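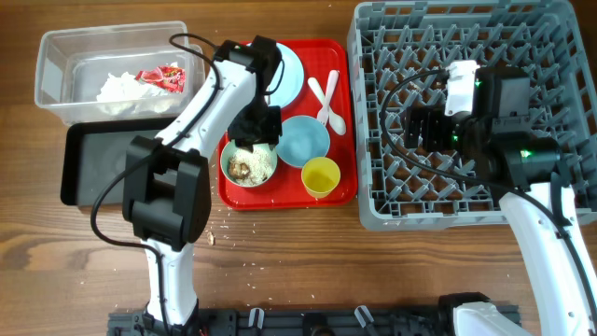 Re: [Wistinmont Supper Club] Moving the February potluck to the grange hall?

20 March 2025

Hello again, dear neighbors,

I'm sorry to be slow with this. I had a reply half written on the kitchen computer, and then the power blinked and I had to begin all over, so if it reads like two letters stitched together you'll know why.

On an earlier date, a member of the list wrote:
> We had a lovely time in February but my goodness it was tight in there.
> I ate my soup standing up by the coats! Could we think about the
> grange hall on Toma Road for the next one? I hear it seats 58 and has
> a real stove. Also, does anybody have the recipe for the barley dish
> with the browned onions? My husband has asked me for it twice.

First, the hall. I drove over and had a good look, and I think it would suit us very nicely. The stove has six burners and a big oven, there's a long counter under the windows, and the parking lot has been graded so you won't lose a muffler the way I nearly did at the harvest supper. The rent is $249 for the evening, and that includes the heat. They also want a deposit, which we get back if the floors are swept and the trash goes home with us. I would rather we paid it out of the jar than charge at the door - some of our families come with four or five children and it adds up quickly for them.

The one thing I didn't care for is the lighting. It's those long tubes that make everybody look as though they're coming down with something. I have two boxes of table lamps in the attic from when we ran the inn, and I'd be glad to bring them if somebody with a truck could stop by the day before.

Now, the barley! That was mine, and I'm tickled that anyone wants it. It came from my aunt in Skesar, who never wrote anything down, so take the amounts loosely. Soak 2 cups of barley overnight, drain it, and simmer it in broth until it's soft but still has some chew. Meanwhile cook three big onions in butter, very slowly, until they're the color of a old penny. Stir most of them in with salt and a good spoonful of the Dullberg mustard (the grainy one, from the co-op) and put the rest on top. It's even better the second day, fried in a skillet with an egg.

Please write back to the list if you're for the hall or against it, and do say what you'd like to bring. We had seven desserts last time and one salad, and I ate more than my share of the desserts so I'm not complaining, but a few more vegetables would be welcome.

With love from the yellow house on the hill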